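Unard Table Items - README

Contents

Unard is a list of small tabletop items and the layouts they are placed in. It covers plates, blocks, bottles and cups used for table setting and clearing. The release has 1294 layout records in layouts.csv and 137 item records in items.csv. Layouts were drawn up at Gisbridge and checked by hand.

Item fields

item_id - integer, stable across releases
class - plate, block, bottle, cup, other
color - plain color word, lower case
cap_color - bottles only, blank if there is no cap
fill - empty, part, full
surface - matte, gloss, clear

Clear bottles get "clear" as their surface even when they carry a printed label. The label does not count toward color. Fill is judged by eye and is recorded per layout, so the same bottle can appear as "part" in one record and "full" in another.

Layout fields

layout_id - integer
support - the item or surface directly under the listed item
relation - on, behind, left_of, right_of
table - wood_light, wood_dark, white

Relations are given from the near side of the table. A block on a plate has the plate as its support, and the plate has the table. Diagonal positions get two rows, one for each relation.

Sample layout

Light wood table, off-white plate, lime-green block on the plate, part-filled clear bottle with a red cap. The bottle takes two rows relative to the plate: behind and right_of.

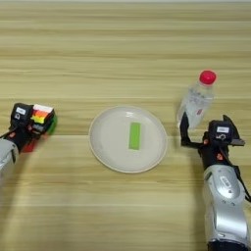
Hilkka Eskola: Two rows per diagonal makes the counts hard to read. I filtered on "behind" and got bottles that I had already pulled under "right_of". Could there be a pair_id?

Added in the October update. Rows that describe the same diagonal now share a pair_id. Older exports do not have the column - join on layout_id and item_id instead.

Known issues

Layout 300 lists a cup with no support. Item colors near the cream and gray boundary are not consistent.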